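Controller batteries: notes for the Prollbridge talk
Ajith Warrier

Open with the Raltine pad. 2000 mAh cell, same as last year's. Say the number twice, people mix it up with the Cunha.

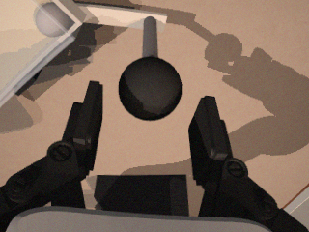 Slide 2: What drains it
Rumble first, then the light bar. Turn both down before buying a bigger pack. Imad Yammine's test is in the handout.

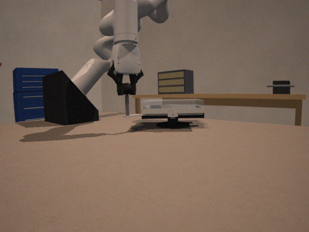 Does a 4000 mAh pack double the play time?
Close to it, if rumble stays at the same setting.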